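Spielküche in der Gruppe: Aufstellen, Reinigen und regelmäßige Kontrolle

Arbeitshilfe für pädagogische Fachkräfte und Hauswirtschaft
Träger: Henura Kindertagesstätten, Fachbereich Ausstattung
Stand: 2. Oktober 2026

Geltungsbereich

Die vorliegende Anleitung gilt für alle Spielküchen aus Holz, die in den Häusern Nulow und Zornovlow verwendet werden. Sie ersetzt das Merkblatt vom April. Für Matschküchen im Außengelände gilt weiterhin die gesonderte Regelung im Ordner »Außenbereich«.

Benötigtes Material

Zwei Baumwolltücher, ein Eimer mit lauwarmem Wasser, ein mildes Spülmittel ohne Duftstoffe, eine weiche Bürste, ein Kreuzschlitz-Schraubendreher, feines Schleifpapier sowie das Kontrollblatt der Gruppe. Scheuermilch, Dampfreiniger und Schmutzradierer sind nicht zugelassen.

Standort wählen

Die Spielküche wird auf ebenem Boden mit der Rückseite zur Wand aufgestellt. Zu Heizkörpern ist ein Abstand von mindestens 30 cm einzuhalten. Vor der Arbeitsfläche muss so viel Platz bleiben, dass mehrere Kinder nebeneinander spielen können, ohne den Durchgang zur Garderobe zu verstellen. Teppichkanten unter den Standfüßen sind zu vermeiden. Lässt sich das Möbel mit einer Hand zum Wackeln bringen, ist der Standort zu ändern oder der betreffende Fuß mit einem Filzgleiter auszugleichen.

Hohe, schmale Modelle mit Aufsatz sind immer an der Wand zu befestigen. Die Befestigung übernimmt die Haustechnik. Bis dahin bleibt die Küche für das freie Spiel gesperrt – auch dann, wenn sie bereits vollständig montiert ist.

Wöchentliche Reinigung

1. Sämtliches Zubehör herausnehmen und in die dafür vorgesehene Kiste legen. Spiellebensmittel aus Stoff kommen in den Wäschesack.

2. Offene Fächer und den Innenraum des Backofens mit der trockenen Bürste ausfegen. In den hinteren Ecken des Ofens sammeln sich erfahrungsgemäß Perlen, Papierschnipsel und Knetreste.

3. Ein Tuch anfeuchten, gut auswringen und die Flächen von oben nach unten abwischen. Holzteile werden in Richtung der Maserung gewischt. Stehendes Wasser darf auf keiner Fläche verbleiben, insbesondere nicht im Spülbecken.

4. Bedruckte Flächen wie Kochfeld und Rückwand ohne Druck behandeln. Klebereste von Stickern mit etwas Spülmittel einweichen und mit dem Fingernagel abheben.

5. Mit dem zweiten Tuch nachtrocknen. Türen zum Auslüften offen stehen lassen, etwa 30 Minuten genügen.

Monatliche Kontrolle

Die Kontrolle erfolgt außerhalb der Betreuungszeit und wird von oben nach unten durchgeführt, damit kein Bauteil übersehen wird. Zuerst werden die Teile des Aufsatzes geprüft: Dunstabzugshaube, offenes Fach und kleine Schranktür. Die Tür ist mehrmals zu öffnen und zu schließen. Sie darf weder schleifen noch nach unten hängen. 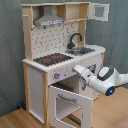 Danach folgt der Bereich der Arbeitsfläche. Der Wasserhahn wird am unteren Ende gefasst und leicht bewegt; sitzt er locker, ist er nachzuziehen. Das Spülbecken muss fest im Ausschnitt sitzen. Drehknöpfe sollen sich ohne Kraftaufwand drehen lassen und dürfen sich nicht abziehen lassen. Ein abgezogener Knopf ist umgehend aus dem Gruppenraum zu entfernen.

Am Unterschrank gilt die Aufmerksamkeit der Backofentür. Schrauben an den Scharnieren werden handfest angezogen. Abschließend ist mit der flachen Hand über alle Holzkanten zu streichen. Raue Stellen werden mit dem Schleifpapier geglättet und sauber abgewischt – größere Absplitterungen bleiben der Haustechnik vorbehalten.

Mängel melden

Mängel sind im Kontrollblatt einzutragen und am selben Tag an Stanisława Sobczak, Fachbereich Ausstattung, weiterzuleiten. Anzugeben sind Haus, Gruppe, Bauteil und die Art des Schadens. Ersatzteile werden ausschließlich zentral über die Firma Mahrous bestellt. Die Lieferzeit beträgt in der Regel 6 Werktage. Eigene Reparaturen mit Klebstoff oder Klebeband sind nicht gestattet.

Ausgefüllte Kontrollblätter verbleiben 4 Jahre in der Einrichtung. Neue Vordrucke sind im Sekretariat erhältlich.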